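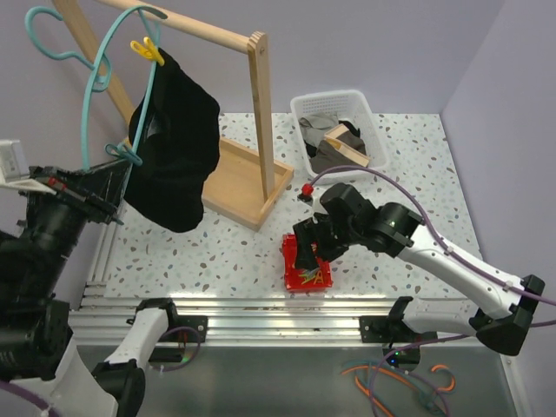 A small wooden drying rack, with a black garment and a yellow clothespin.

In my building in Lamont it is forbidden to dry clothes on the balcony. The rule is 37 years old, and I think it is time to remove it.

I came from Grodine, where every window had a line. When I moved to Dindale, and later here, I learned to put my coins in a machine. 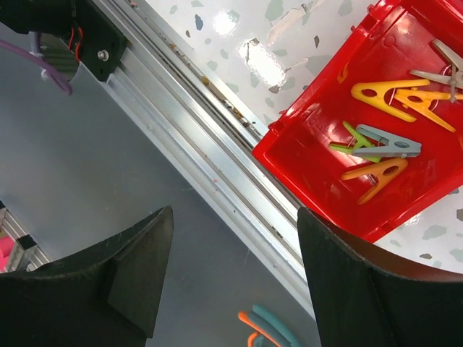 The owners say that laundry looks poor and brings the rents down. I have not seen any proof of this. I pay 5 dollars for one load in the dryer, and on a dry September day my shirts could be ready by lunch for free — the sun does not send a bill.
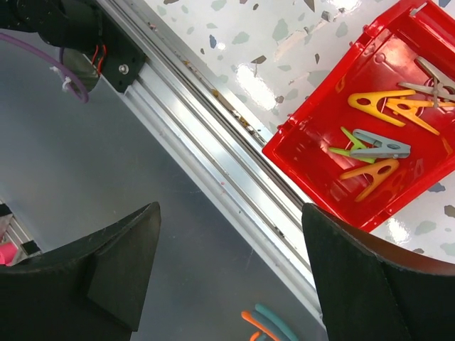
Some neighbors worry about things falling on the street. Then let us ask for lines below the railing, as they do in Skilunham. There are 80 apartments in our building, and I would like all of them to have the choice.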